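The Last Plastic Bag in the Kitchen
Small changes from market to fruit bowl

July 13, 2021

My kitchen has a drawer that sticks. For years it stuck on account of the bags – bags from the market, bags from the bakery, bags folded neatly into triangles during one ambitious February and never folded that way again. I grew up in a house where you didn't throw a bag away, and I've carried the habit through three apartments and a marriage.

When we moved out to Sistisberg, I promised myself I would finally sort out how we bring food home. The Saturday kind of shopping, I mean, the wandering sort, where you set out for onions and come back with plums. The market over in Celtisville is 36 minutes away on the slow bus, and that is plenty of time for a peach to get itself bruised against a jar of pickles. I have tried baskets (lovely, heavy, always in somebody's shins) and I have tried a backpack, about which the less said the better.

So I still come back to the thin white bag more often than I'd like to admit. It weighs nothing, it crumples into a coat pocket, and when you set it down on the table it slumps open and shows you what you bought. I do love that moment. Two apples streaked with yellow and pink, a lemon on top, a few small green leaves poking up between them, and lunch starts to suggest itself. 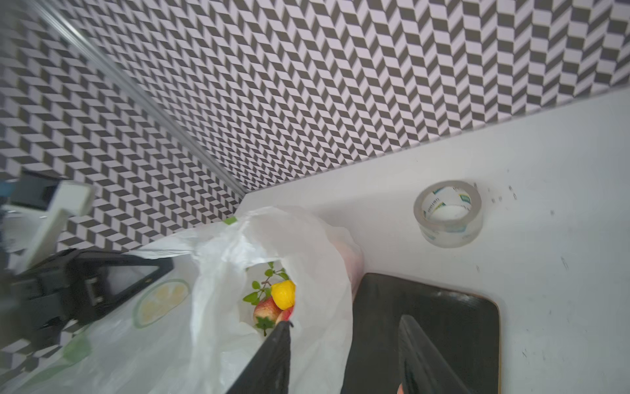 So how long can fruit stay in the bag it came home in? An hour or so while you put your feet up is fine, but after that apples are happier in the crisper drawer and lemons in a container with a lid, where they'll keep their juice for weeks.

I learned the lemon part late, after years of keeping them in a pretty bowl on the counter until they turned into little golf balls. Apples I keep away from the greens now, too, having lost a good deal of lettuce that way.

As for carrying, my current favorite is a cotton mesh bag from Kulero, which stretches in an alarming manner and has so far held everything I've asked of it. My neighbor swears by the Riviere, a stiffer canvas tote with 2 inside pockets, and she may be right about the eggs. Either one can go through the wash with the dish towels.

The old bags I'm using up slowly, for wet swimsuits and carrot peelings, and for sending guests home with tomatoes in August. The drawer still sticks a little. I think it may be the drawer.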